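Trundari Pet Forums > Dogs > Feeding and Nutrition
Thread: Switching a picky senior off Viltimine, how slow is slow?
Started 2011-11-17

mopsy_and_co
My beagle mix is eleven and has eaten Viltimine Senior since before her muzzle went gray. The store stopped carrying it this month and the shelf tag now says Wikaver, same price, bigger bag, picture of a much fitter dog. I bought it. She looked at it the way my mother looks at a buffet.

The bag says switch over 6 days. The vet tech said two weeks. My neighbor says dump it in the bowl and let hunger do the talking. She has a touchy stomach and I have a light-colored rug, so I'd like to get this right the first time. What has worked for you with an old dog?

gravelroad
Neighbor is wrong. My shepherd did a cold switch once and I still think about that night when I drive past the carpet place.

Two weeks. Quarter new for the first few days, then half, then three quarters. If things go soft in the yard, go back a step and stay there until they firm up. Don't add anything else new while you're at it, no fancy chews, no table scraps, or you won't know what did it.

Tallulah's Dad
I'm going to disagree with gravelroad, as is tradition. I've had dogs for thirty years and never mixed a bag in my life. Farm dogs got whatever was in the sack. They did fine.

gravelroad
Farm dogs also ate the sack.

Tallulah's Dad
And did fine.

mopsy_and_co
She has never seen a farm. She's afraid of the dishwasher. I think we'll go slow.

Night one report: quarter Wikaver, three quarters of the last of the Viltimine. She ate every piece of the old stuff and left the new kibble in the bowl, licked clean. I don't know how a dog with six working teeth sorts food that precisely, but she can't find a ball that's touching her foot.

pennywhistle
Add warm water and let it stand ten minutes. Once it's all mush she can't pick through it, and it's easier on bad teeth. Check with the vet if she's on a kidney diet or anything like that, but plain water never hurt mine.

If that doesn't do it, a spoonful of plain canned pumpkin. PLAIN. Read the can. Pie filling is a different product and your dog will love it and you will not love your dog.

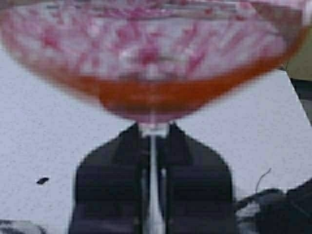 Valter Correia
Pumpkin is fine but go easy, a tablespoon for a dog that size is plenty. Too much and you've traded one problem for the same problem. I'd also hold off until she's been on the mush for a few days. Gravelroad already said one new thing at a time and he was right, which I don't type often.

What's the protein in the new one? If Viltimine was chicken and Wikaver is lamb, that's a bigger jump than just a new brand and I'd take the full two weeks at least.

mopsy_and_co
Viltimine was chicken. Wikaver says "farmhouse recipe" in letters you can read from the parking lot and then chicken meal, rice, barley, in letters you can't read at all. So chicken, I think. Some kind of fish oil further down.

Valter Correia
That's close enough. The fish oil might be what she's turning her nose up at. Or it might be what wins her over by the weekend. With beagles it's a coin toss and then they eat the coin.

hazel_n_hound
Can I put in a word for not buying the big bag? I know it's cheaper per pound. I bought 3 giant bags of Gallegos on sale for my spaniel, $200 when it was all rung up, and he had decided by the second scoop that it was beneath him. The shelter got a very nice donation that year. Most stores will take back an open bag if you keep the receipt and look tired enough.

Tallulah's Dad
Gallegos is mostly corn anyway.

hazel_n_hound
Your dogs ate the sack, sir.

gravelroad
On storage, if you do keep the big one: leave it in the original bag, roll the top down tight, and put the whole bag inside the bin. Don't pour it in loose. The oil gets on the plastic and goes rancid and then every batch after that smells like an old raincoat. The bag has the lot number on it too, and you'll want that if there's a recall.

Also keep it somewhere cool. The garage in July doesn't count.

pennywhistle
Seconding the bag inside the bin. I poured mine in loose for years and thought my dogs were just moody.

mopsy_and_co
Day five. The mush is a hit. She ate it all, both meals, and then pushed the bowl across the kitchen to see if there was a second floor. Yard results are acceptable and I'll leave it there. Moving to half and half tomorrow.

New problem. She has figured out where the bag lives. I had it on the floor of the pantry with the top rolled down, like gravelroad said, but I hadn't bought the bin yet. I came home to a hole in the corner of the bag and a beagle lying on her side looking like a throw pillow. So much for picky.

Valter Correia
How much did she get? If she's drinking and walking around and her belly isn't tight, you're probably just in for a long evening. If she's trying to throw up and nothing comes, or the belly feels hard, don't ask us, call the emergency vet. Skip dinner only if your vet says so. Offer water a little at a time and don't let her tank up.

mopsy_and_co
Called them. They think she had a couple of cups, tops, going by the weight of what's left. They said watch her. She's walking around. She's asked for dinner twice.

gravelroad
Well, you have your answer on whether she likes it.
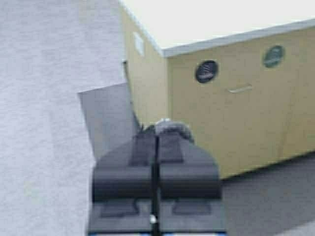
pennywhistle
Glad she's okay. Please get that bag off the floor tonight, because a beagle who has found the source will go back to the source. Mine learned to open a lower cabinet by hooking a paw under the door, and I went through 3 kinds of child latch before one beat her. If you've got a light wood cabinet like the tan one in the picture, use a shelf at shoulder height and keep anything she could climb away from it. A bin with a screw lid works on the floor too, but buy one heavy enough that she can't roll it. Mine rolled hers down the basement stairs and it opened on the last step, and she was very proud.

Tallulah's Dad
For the record, she just did a cold switch and she's fine.

gravelroad
Give it till morning.

mopsy_and_co
Morning. Gravelroad wins. It missed the rug by a foot.

Going back to a quarter for a few days like you said. The bin is ordered. Does anybody know if Wikaver makes a smaller bag, or is it the one size?

hazel_n_hound
There's a small one, bottom shelf, behind the cat litter at my store. Keep your receipt.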